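# Grey film on everything since switching to bore supply at Chisholm

**drywell**

We moved from town mains to a shared bore in Chisholm in June. There is now a dull grey-white film on the shower screen, kettle, combs, brushes, dish rack and anything else that gets rinsed and left to dry. Hair feels coated after washing and the same film comes off it onto the brush pins.

The report from the supplier (Grerkton) lists total hardness as more than 96 mg/L, with no upper figure. The previous tenants left an Imik cartridge housing under the sink with a sediment cartridge in it. I have replaced the cartridge. The film is unchanged.

What I want to know:

- Is this hardness, or could it be silica or soap?
- Will a different cartridge in the same housing fix it?
- How do I get the film off plastic items without making them brittle?

The vented brush gets the worst of it, in the corners where the bands join the neck.

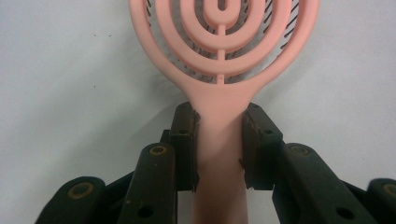

**flowrate_sth**

A sediment cartridge won't change hardness. It catches particles. Calcium and magnesium are dissolved and go straight through, so your result is the expected one. Carbon cartridges won't do it either. They deal with taste, chlorine and some organics.

"More than 96" is not a usable number. Ask Grerkton for the actual reading along with alkalinity, silica and iron, or buy test strips and do it at the kitchen tap. Bore water can shift between seasons, so test again after a dry spell.

You can sort out the type of film at home:

1. Put a few drops of white vinegar on a dry patch of film, on glass or plastic and not on stone. Fizzing or softening within a few minutes points to carbonate scale.
2. If vinegar does nothing, try warm water with a little dish detergent on a fresh patch. A greasy film that moves under detergent is mostly soap residue. Bar soap in hard water makes a lot of this, and it would explain the coating on your hair. 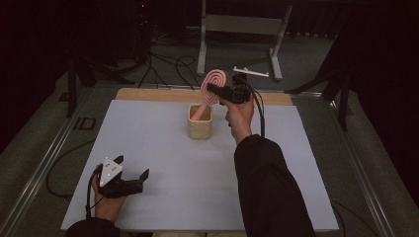

3. If neither shifts it, suspect silica. It is much harder to remove, and scraping will mark most plastics.
4. Leave a clean glass of tap water to dry out next to one of bottled demineralised water. The difference between the two is what your supply is leaving behind.

If it turns out to be carbonate, the proper fix is an ion exchange softener on the line into the house. An under-sink housing only treats one tap and the shower will be no better off. Size the unit from hardness and daily use, not from the number of bathrooms. Check where the backwash goes before you buy — salty discharge is a problem for some septic systems and for garden beds.

**noplumber**

vinegar. had the same thing for years, never bought a softener. the Plundora descaler from the hardware shop works too but costs more and smells worse

**limeside**

Agree with the first reply on the softener. Adding the cleaning side, as it wasn't covered.

For brushes, combs and small plastic items, remove the hair first and wash in dish detergent. Soap film sits over the scale and keeps the acid off it. Then mix one part white vinegar to two parts water and soak the affected areas for half an hour. Keep the solution below 50 °C. Hotter water can warp thin mouldings and soften the glue on cushioned brushes. Don't soak wooden handles or natural bristle at all.

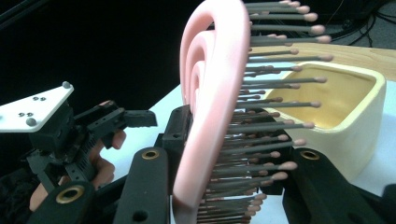
Go over the base of the pins with an old toothbrush, working along the rows, then rinse with demineralised water if you have it. A tap rinse followed by air drying puts part of the film back, so at least shake the item off and wipe it with a towel. Never mix vinegar with bleach or use one straight after the other.

Two changes cost very little. Replace bar soap with a liquid body wash, which forms far less scum in hard water. Use a chelating shampoo (look for EDTA or phytate on the label) once a week, with your normal one otherwise.

I would also ask whoever manages the bore whether the other houses have the same film. If yours is the only one, look at the hot water unit. A failing anode or a tank full of sediment can leave deposits that have little to do with the supply. Compare a hot sample with a cold one from the same tap.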